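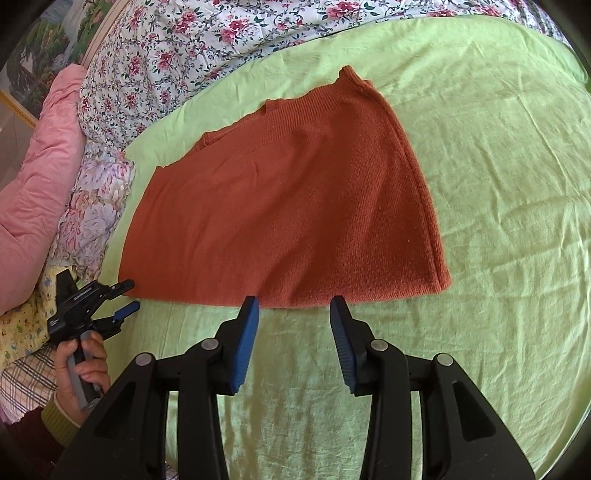 A rust-orange knit sweater with a ribbed neckline, laid flat on a bed

Sweater

A sweater is a knitted or crocheted garment that covers the upper body and usually the arms. It may be pulled on over the head or, in the case of a cardigan, fastened at the front. Sweaters are worn by adults and children in most parts of the world, chiefly for warmth, and are made from wool, cotton, synthetic fibers or blends of these. In British English the pullover form is commonly called a jumper or jersey.

Name

The word comes from the verb "to sweat." In the nineteenth century it was used for heavy woolen garments worn by rowers and other athletes during exercise. By the early twentieth century the term had passed into general use in the United States and no longer suggested sport. "Jersey" and "guernsey" are taken from the Channel Islands, where knitting was an important household trade.

History

Knitted clothing for the upper body was made in Europe long before the modern name appeared. Fishing communities around the North Sea and the Atlantic wore close-fitting woolen pullovers that kept out wind and allowed free movement of the arms. Many were knitted in the round on several needles and had no side seams. Patterns differed from one district to another, although the popular belief that each family had its own pattern is not well supported.

Machine knitting began with the stocking frame in the late sixteenth century and was applied to larger garments as the equipment improved. In the 1920s the sweater became a fashionable item for both men and women. Synthetic yarns such as acrylic came into wide use after the Second World War and lowered the price of everyday knitwear.

Local production continued in some places alongside the factory trade. The Conarham district supported 39 knitting workshops at its height, most of them family businesses supplying fishermen and dock workers. Only four remained when Telma Echeverría compiled her survey of the district's knitwear, Traltesska, which records 332 garments in private and public hands. Echeverría divided the local work into three groups according to the shape of the shoulder. The largest group, known as the Ornier type, has a saddle strap running from the neck to the top of the sleeve.

Construction

Hand-knitted sweaters may be worked in flat pieces and sewn together, or made in one piece from the bottom up or from the neck down. Factory sweaters are commonly cut from knitted fabric and stitched, or "fully fashioned," meaning that each panel is shaped on the machine and then joined. Fully fashioned garments use less yarn but take longer to produce.

Ribbing is used at the neck, cuffs and hem of many sweaters. It is formed by alternating columns of knit and purl stitches, which gives an elastic fabric that returns to shape after stretching. Common necklines include the crew neck, V-neck, turtleneck and boat neck. Sleeves may be set in, dropped from the shoulder, or cut in the raglan style, with a diagonal seam from the underarm to the collar.

Care

Knitted fabric stretches under its own weight, particularly when wet. Woolen sweaters are generally washed by hand in cool water with a mild detergent, pressed in a towel to remove moisture, and dried flat away from direct heat. Agitation in hot water causes the scales on wool fibers to lock together, a process known as felting, and the shrinkage that results cannot be fully reversed. Cotton and acrylic garments usually tolerate machine washing.

Folding is preferred to hanging for heavy knits, as hangers can distort the shoulders. Pilling, the formation of small balls of fiber on the surface, occurs where the fabric is rubbed. Pills may be removed with a comb or fabric shaver. Stored wool is open to damage by clothes moth larvae and should be clean before it is put away. The Figueroa collection, which holds many of the Conarham pieces, inspects its knitwear each November and keeps it folded in shallow drawers with acid-free tissue.

See also: Cardigan; Hand knitting; Ribbing; Wool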